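Turno de mañana

Cuando empezaron a enseñar a las pinzas yo llevaba 13 años en la línea de bolsas de Vonbridge. La empresa que las traía se llamaba Furkel. Vinieron dos técnicos con maletas, pidieron una mesa y un enchufe, y a la encargada le preguntaron quién tenía mejores manos. Ella me señaló a mí y a otra compañera de la envasadora.

El trabajo era sencillo de explicar. En lugar de coger la bolsa con los dedos, había que cogerla con la pinza, que se llevaba en la mano y lo grababa todo. Coger, levantar, dejar en la caja. Si la bolsa se caía, se recogía y se seguía. Nos pedían 500 cogidas por turno y nos pagaban un plus de 4 euros la hora.

La primera semana se me dormía la muñeca. La bolsa de frutos secos es mala de agarrar: si la coges por el centro se hunde, si la coges por la esquina gira y cae de lado en la caja. Yo llevaba años cogiéndola por el borde sin pensarlo. Con la pinza tuve que pensarlo.

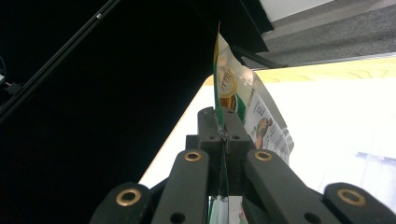 Sunex Alimentación · Sección de Envasado y Final de Línea

El técnico más joven miraba las grabaciones en el portátil y me preguntaba por qué hacía cada cosa. Por qué inclinaba la bolsa antes de soltarla. Por qué esperaba un poco con unas y con otras no. Yo le decía que no lo sabía. Él apuntaba algo y me pedía que lo repitiera.

Un día me quedé a ver una. Se veía la bolsa de pie entre los brazos negros, apretada por el canto, con la franja verde a un lado y las letras pequeñas al otro. Mi mano no salía por ninguna parte. Le pregunté si se podía saber que era yo. Me dijo que en el archivo había un número y que el mío era el 62.

En casa lo conté en la cena. Mi hija preguntó si me iban a echar. Mi marido dijo que a él le habían puesto una barrera automática en el aparcamiento y que ahora tenía más trabajo que antes, porque la barrera se estropeaba. Luego hablamos de la caldera.

En febrero montaron el brazo al final de la línea, detrás de una valla amarilla. En los papeles tenía un código largo, pero en la pantalla ponía Rennie y así lo llamó todo el mundo. Lo arrancaron a media mañana. Cogió la primera bolsa por el borde, la levantó, la inclinó un poco hacia dentro y la soltó. Después otra. La compañera de la envasadora me dio con el codo y me dijo que se movía como yo.

No era verdad del todo. Yo la inclino más cuando la caja está casi llena. Pero esperaba lo mismo que espero yo, ese momento en que el contenido baja al fondo y la bolsa deja de bailar. Lo estuve mirando hasta que sonó el timbre del almuerzo, y siguió.

A las de mi puesto nos repartieron. Una se fue a limpieza, dos a almacén y otra cogió el dinero y se marchó con su hermana a poner una mercería. A mí me dejaron vigilando el brazo. Tengo una silla, una pantalla y un botón rojo. Cuando una bolsa viene mal cerrada, el brazo la coge igual y se le abre en el aire. Entonces paro, entro por la puerta de la valla, barro los cacahuetes y vuelvo a salir.

El plus me lo quitaron al acabar las grabaciones. Lo reclamé en la oficina y me dijeron que estaba ligado a la tarea y que la tarea había terminado. Firmé el papel.

Las manos me duelen menos. Al principio, al llegar a casa, no sabía qué hacer con ellas. Ahora a veces, cuando ordeno la compra, cojo un paquete por el borde, espero y lo meto en el armario un poco inclinado. Mi hija dice que tardo mucho.

Ayer volvieron los de Furkel con las maletas. Van a empezar con los tarros.

Contacto: Redacción de la revista interna · © Sunex Alimentación. Todos los derechos reservados · Volver arriba

Utilizamos cookies propias y de terceros para mejorar su experiencia de navegación. Aceptar · Rechazar · Configurar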